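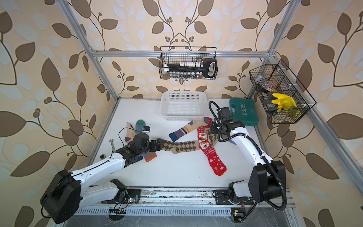
Rurstead's free clothes swap is back, and it's going to be bigger than ever!

The swap moves to Nolness Hall on 03/04/2025, with doors open from 9 in the morning. Last August's event found new homes for 1386 items, from school jumpers to a full set of cricket whites, and organiser Hường Kim is hoping to reach 2000 this time.

"People queued right down Ledesma Road last summer and everyone was so cheerful," she said. "I went home with a lovely green coat and I've hardly taken it off!"

Bring clean clothes in good condition - socks and scarves are very welcome too. Sang Lại will be running a mending table all day, so do bring that shirt with the missing button. Tea and cake will be on sale in the side room.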